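About Us | Plimcombe Bench Room

Print this page | E-mail this page

Hi, I'm Carla Azar, and I run Plimcombe. If you've landed on this page you probably want to know who you'd be learning from, so let me give you the long version (I don't really have a short one).

I started out fixing things for neighbors at my kitchen table. Lamps, toys, a music box or two, and a lot of those little household gadgets with one tiny part that pops loose and disappears under the refrigerator. I loved it, my family put up with it, and after a while people started asking if they could sit down and watch. Then they wanted to try it themselves! So I rented a room, put in decent tables, and started teaching small-parts handwork to anybody who signed up.

We've been at it for 9 years now. The record book by the door has 3,831 names in it, and yes, some of those are the same people coming back every November when it gets dark early and they want something to do with their hands.

What we do here

Mostly we work with short, thin, fiddly things. Rods, tubing, little connectors, pins, clips. You learn to pick one up without pinching it flat, turn it over, pass it across, and set it where it belongs. It sounds like nothing until you've dropped the same piece four times in a row and said a word you wouldn't say in front of your mother.

The first class is called Faser and it's all about the handoff, one side letting go just as the other side takes hold. After that comes Nseir, where we bring in flexible tubing, and I'll be straight with you, tubing has a mind of its own. Fesix is the long course. It runs seven evenings and you finish a whole project start to finish.

I'm picky about the work surface. Gray with a stone pattern is my favorite, with those thin light veins running through it, and I like pale panels up around three sides. Small parts love to roll, and walls help! A strong color is a blessing too. Bright green tubing is so much easier to keep track of than the clear stuff, which I have lost more of than I care to add up.
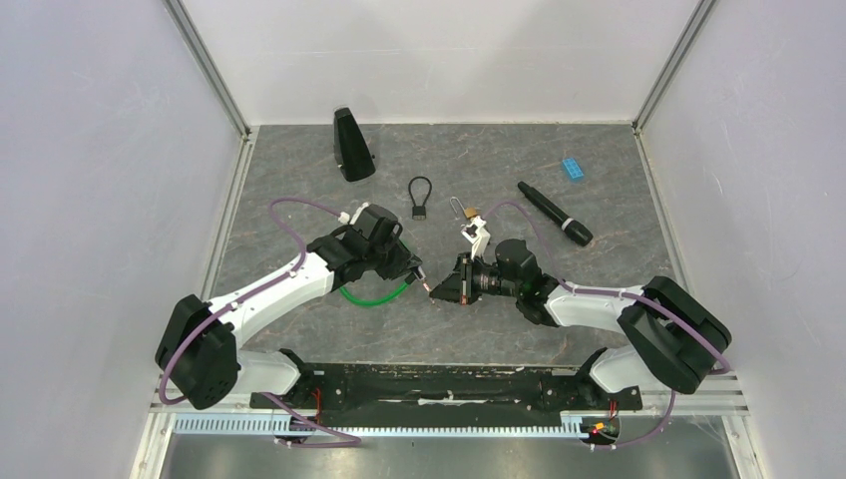
How I like to teach

Slowly. I'd rather you spent a whole evening on one piece and went home happy with it. We start at seven, I put the coffee on, and we talk through the job before anyone touches a part. Then it's quiet for a good while, which I've come to love.

You don't need to bring tools. You don't need steady hands either (mine shake when I skip dinner). Bring reading glasses if you use them, wear sleeves that push up, and leave the bracelets at home. If you're left-handed, tell me when you sign up and I'll seat you at the end of the table so you aren't bumping elbows all night.

I keep a stock of 1,000 practice pieces in the back cabinet, sorted by length, and I'm happy to lend you a bag to take home between classes. Please bring them back. I do notice!

Come by and see us

The door's open most afternoons and I'm usually in. Drop in, have a look at what's on the tables, and ask me anything. Gift spots are available for every class, and the Faser class is the one I'd pick for a beginner.

Reader comments

Took Faser with my daughter last winter and we both got hooked. She's way better at it than I am. – Midge

Do you still run Nseir in the summer? I missed the last one and I've got tubing all over my garage waiting on me.

Carla, I have a bag of your practice pieces in my glove compartment. Bringing them back, I promise!! – R.T.

Contact | Copyright Plimcombe, all rights reserved | Back to top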